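Gastora Chores: data card

Version 3, June release
Maintained by Corina Auer and Berhanu Zeleke
Questions about the simulated part: Azlan Menon

Summary

Gastora Chores is a set of robot arm recordings made to answer a narrow question: which household and shop-floor jobs can a single arm with a two-finger gripper finish without help, and where does it get stuck? It holds 3,920 episodes across 20 tasks. Part of it was recorded on real arms at the Ovance workshop and part was generated in simulation with Wutemum, our in-house scene builder. Every episode has a written instruction, the joint positions, the gripper opening, wrist camera video and an outcome label.

We use it mainly for evaluation. People have trained on it, but it is small for that and the tasks are uneven.

What the tasks cover

The household tasks include putting cutlery in a drawer, hanging a mug on a hook, folding a tea towel, wiping a worktop and picking clothes up off the floor. The shop-floor tasks include loading parts into a tray, sorting offcuts by shape, closing a carton and fetching a named part from a shelf.

A third group, called "basics", has no chore in it at all. The arm approaches, grasps or moves a plain solid such as a block, wedge or pyramid. These were added in version 2 after Sigrún Oddsson pointed out that we could not tell a planning failure from a grasping failure in the longer tasks.

How far the machines get

Short version: tidy, rigid, well-spaced objects are mostly fine, and cloth is mostly not. Our baseline policy, Rainer, finished 51 per cent of all test episodes. That figure hides a wide spread. Tray loading is close to dependable. The tea towel is poor, and the few folds marked as finished would not satisfy anyone who had to put them in a cupboard.

Sloping sides cause more trouble than we expected. A pair of parallel fingers wants two flat faces opposite each other, and a pyramid does not offer them. The usual failure is that the fingers close too high and slide up towards the point. Going lower helps, provided the opening is wide enough for the base. People do this by feel. Rainer has no touch input and has to work it out from the camera.

We would not describe any of the chores as solved. A task that works on one worktop can fail on another with a different height or a shinier finish, and the set does not contain enough rooms to measure this properly.

Outcome labels

finished: the goal state was reached and held
partial: at least one step of the instruction was completed
failed: no step completed
stopped: ended by the operator or by a safety limit

Labels for real episodes were given by one person and checked by a second. Mohandas Gowda settled the disagreements, most of which were about whether a wiped worktop counted as wiped. Labels for simulated episodes are set by script.

Simulated episodes

The simulated scenes are plain on purpose. Surfaces carry simple textures and the gripper is untextured grey. The wrist view keeps both fingers in shot so that their position relative to the object can be judged from the video alone.
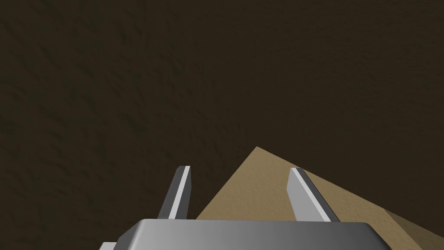
Wrist view, basics group (simulated): open gripper with a pyramid-shaped object just beyond the fingers.

Contact between fingers and object is simplified. Objects slip less than they do on the real arms, so do not compare success rates across the two parts without saying so. Cloth was left out of the simulated part altogether.

Known problems

Version 1 used a different zero point for the gripper opening. Files converted from it carry the flag grip_offset, and the loader corrects them. If you read the files directly you will have to do it yourself.

In the carton task the written instruction sometimes says "box" and sometimes "carton". We left this alone.

Real episodes were recorded at one site with one lighting set-up. Time of recording is stored, but daylight is not controlled for.

Splits

train, validation and test. The test split keeps back whole objects, so a mug used in testing does not appear in training. Each task has at least 20 test episodes.

Use

Free for research and teaching. Please do not quote the overall success figure without the per-task table, which is in the results folder. Corrections to labels are welcome and should name the episode and the label you think is right.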